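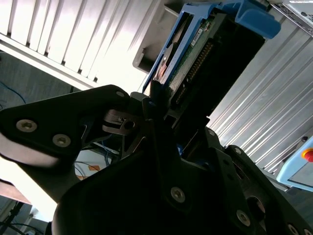

**Subject:** Seed labels coming out with the wrong variety name (Kutness, labels module)
**Site:** Faltivside Seed Library
**Status:** Open, waiting on Doucet

**First entry, 9:20 am**

Good morning, and thank you in advance to whoever picks this up! I know you have plenty of people writing in with bigger troubles than ours, but the fall donations are piling up on the counter and I would hate for someone to take home a packet of what they think is butterhead lettuce and find themselves with a bed full of mustard.

We keep our catalog in Kutness, the desktop version, and we print packet labels from it on the Clellell label printer. It has been a lovely setup for us. Since we entered the November donations, though, the labels have been mismatched. The variety name belongs to one plant and the sowing notes underneath belong to another. I printed a sheet of 34 last night and the first half were perfect. From label 17 on, every one had the notes from the record before it. So the "Faltivside Pole" bean told people to surface sow and press lightly into damp soil, and if you've ever planted a pole bean you'll know how that would go.

What I have tried so far:

- closed Kutness and opened it again
- turned the printer off, had my tea, turned it back on
- printed the same sheet to PDF, with the same mistake in the same place, so I don't think the printer is to blame, poor thing
- looked up the bean record itself, and it reads correctly on the screen

I can send the PDF if that would help. I've put the bad labels in an envelope so they don't wander back onto the shelf.

**Second entry, 11:05 am**

A little more, as I kept poking at it. Label 17 is a tomato that came to us with no sowing notes at all (the donor wrote only "grandmother's, very good in sauce," which I typed into the description box). When I take that tomato off the sheet, everything after it lines up again. When I put it back, the beans go wrong. I felt quite the detective!

I did wonder about typing a single period into the empty notes box. It works, in that the labels after it are right, but then there's a lonely dot printed under the tomato, and I would like to fix it properly if we can. We must have a good many records with blank notes, as people are generous with seed and rather shy with paperwork.

Also, and it may have nothing to do with it, we switched to the new label layout last month, the one with room for the days to maturity. I liked the old one well enough, but the print on the new one is larger and several of our regulars asked for it.

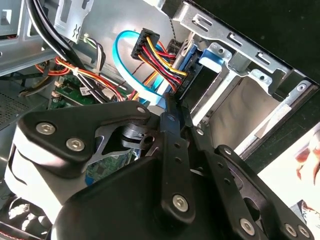
**Reply from Doucet, 1:40 pm**

Thanks for such a clear write-up, you've saved us a lot of back and forth. The blank notes field is almost certainly the cause. The newer label layout skips an empty field when it builds the sheet, and it doesn't leave a gap for it, so the notes column slips out of step with the names from that point on. Could you open Labels > Layout > Fields, click on Sowing Notes, and tell us whether "Keep place if empty" is checked? Please also tell us whether the old layout gives you the same result on the same 34 records. And there's no need to change your catalog, the records themselves are fine.

**Third entry, 2:55 pm**

Well, bless you, it was not checked. I would never have found it, as the box is under a little arrow I had taken for decoration.

I ran the old layout first, the way you asked, and it came out right all the way down, tomato and all. Then I went back to the new layout, checked the box, saved, and printed the sheet again. Names and notes match on every label. I read them aloud against the catalog, which took me 45 minutes because I kept stopping to read the donors' stories.

I have 2 small things left, if you don't mind keeping the ticket open for them:

1. The days to maturity field has the same box and it was unchecked too. I checked it. Should I do that for Latin Name and Year Saved while I'm in there?
2. The box seems to be saved with the layout on my login only. Our evening helper signs in separately and still gets the old behavior. Is there a way to share a layout, or do I set it up again under the other login?

Neither one is urgent. I've left a note by the keyboard asking that labels be printed under my login for now, and the envelope of wrong labels has gone into the recycling. The peas and the fall lettuces are back out on the shelf, and I'll start on the flower drawer tomorrow morning once I hear what you think about the Latin names.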